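Home Articles Materials Household Index

Cleaning tote

A cleaning tote, also called a cleaning bin or supply bin, is an open container used to hold the small tools of household or janitorial cleaning. It may be kept in a cupboard, carried from room to room, or set on a table or cart while work is done. The name covers containers of many sizes, from a handled caddy that holds a few cloths to a broad metal bin that can take scrubbers, mitts, spare parts and other loose items together.

Materials

Totes are made of plastic, sheet metal, wire or coated fabric. Plastic is light and does not rust. Sheet metal holds its shape under a heavy load and stands up to hot water, but it scratches easily, and grit dragged across the floor of the bin leaves marks that cannot be washed off. Painted metal tends to lose its finish first wherever tools are dropped in or scraped out. Bare galvanized metal turns cloudy with age, especially where damp items are left to dry against it.

Corners are the hardest part of a metal tote to clean. Where panels meet in a folded or welded seam, dust and fibers collect along the joint. Some makers round the inside corners for this reason. The Bunden tote, sold to schools and small hotels, had a rounded floor in its early version and went back to a square one after buyers complained that bottles would not stand up in it.

Usual contents

Scrubbers are the most common item. Round scrubbers fit the palm and are used on pans, sinks and tile. They may be made of plastic mesh, steel wire, plant fiber or foam. Coarse types can damage glass and soft metals and are usually stored apart from polishing cloths.

Chenille mitts and dusters are made of microfiber worked into thick, soft strands. The strands give the tool a large surface, and dust is caught between them. Used dry, they are suited to shelves, blinds and baseboards. Used damp, they serve for car bodies and painted woodwork. They are washed without fabric softener, which coats the fibers and makes them pick up less.

Sponges, bottle brushes, scrapers and rubber gloves are also kept in totes. Small hardware often ends up among them, including lids, casters, hooks and parts still in their wrapping.

Arrangement

Narrow caddies are divided into compartments. Wide bins usually are not, and the contents lie directly on the floor of the bin. This makes each item easy to see as long as there are few of them. In an inventory at the Risard guesthouses, 3,094 items were listed in 95 totes, and the largest single group was scrubbers. 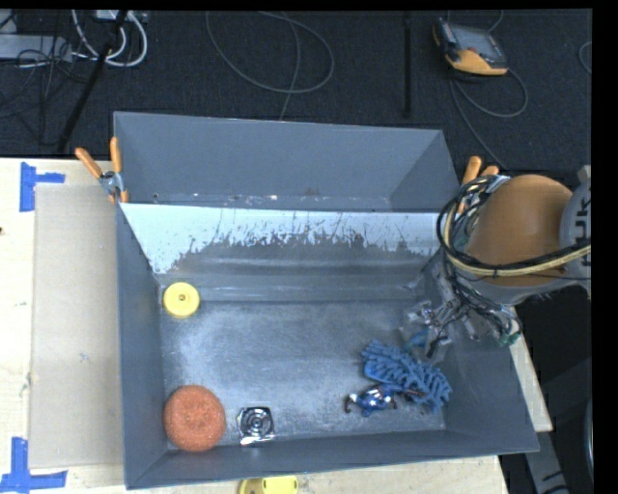

Kvido Matoušek objected that a scrubber should never share an open bin with a chenille mitt, as the rough one sheds crumbs and the soft one holds on to them through two or three washes. The practice remains common all the same. Where the two are kept together, the mitt can be placed in a cloth bag or hung over the side wall.

Care

A metal tote is emptied and wiped out with warm water and mild detergent, then dried with a towel. Debris along the seams is loosened with an old toothbrush. Steel wool removes rust spots but adds scratches of its own. Wet scrubbers are squeezed out and dried before they are put away.

See also: Bucket; Caddy; Microfiber; Scouring pad

Contact the editors | © Grikeo Household Reference | Back to top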